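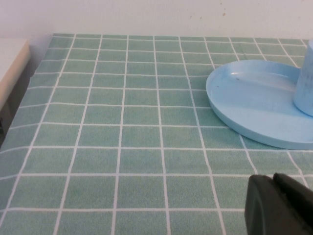
Dataset card: Kuma Table Settings

Licence: CC BY 4.0
Last updated: 19 Apr 2019
Maintained by: the Skevotham household objects project

What's in it

Kuma is a collection of over 4000 colour photos of everyday tableware on everyday tablecloths. Plates, cups, bowls, the stuff you'd find in any kitchen cupboard! We love this material. A pale blue plastic plate on a green cloth with a white grid can keep you busy for a whole afternoon — the grid lines vanish under the rim, come out the other side, and go a bit wavy wherever the cloth isn't pulled tight.

There are 28 cloths and 42 pieces of tableware, sorted into 7 folders by main cloth colour. The sea-green grid cloth is in folder 3 and it's our favourite of the lot.

Folders

cloths/ has the table photos, grouped by colour
labels/ has one text file per photo, with the same name
extras/ has plain cloths with nothing on them, handy for colour matching

Labels

Each label file gives the cloth, the pieces on it, the colour and material of each piece, and whether one piece is standing on another (a cup on a plate, say). Pieces that run out of the photo are labelled too, with "partial" after the name. Small marks and specks on the dishes are noted as "marked". Please don't clean them out of your copy, they're part of the fun.

Colour names are plain ones: light blue, cream, sea green. Shiny plastic picks up bright highlights along the rim, so take your colour samples from the flat part of a plate.

Known gaps

Glassware is thin on the ground. Round tables are missing altogether, and folder 6 leans heavily on striped cloths. The Fundine update in August will add bowls and a set of checked cloths from the Omerović collection — we can't wait to get those labelled.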